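Guidance for staff: booking and preparing a shared kitchen session

The shared kitchens at Wonia may be reserved by any resident group of the Cukel estate. Groups are asked to read this page before their first session and to keep a copy with their booking papers.

## Making a booking

1. Collect a booking form from the ground-floor office, or ask for one to be posted.
2. Enter the name of the group, the name of one lead person and the length of the session. Sessions run for a minimum of 2 hours.
3. Return the form by noon on the Wednesday before the session. Forms received later are held over to the following week.
4. Wait for written confirmation. A booking is not firm until the office has replied.

Questions about dates should be put to Beatrice Odera on extension 1339. Questions about keys go to Ott Butkienė.

## Before the session

The lead person should arrive 15 minutes early and sign the register by the door. Check that the extractor fan runs on both settings and that the fridge door closes fully. Any fault should be written in the register before cooking begins – faults reported afterwards may be charged to the group.

Crockery for everyday use is plastic and is kept in the low cupboards. China is available on request and must be counted out and back in with a member of staff.

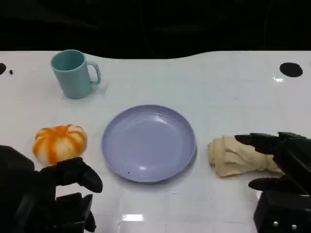
Food brought from home must be labelled with the name of the dish and a full list of its ingredients. Dishes containing nuts should be kept on the separate shelf and served with their own spoons.

## Clearing up

- Wash, dry and put away all items used.
- Wipe worktops with the spray provided, then with a clean damp cloth.
- Empty the food bin into the brown container in the yard.
- Switch off the hob at the wall. The fridge stays on.
- Return the key to the office, or to the key box if the office is closed.

A deposit of £8 is held for each booking and is returned once the register has been checked, normally by Austra Vanags. Groups that wish to cancel should tell the office as early as they can – the deposit is kept only where no notice has been given.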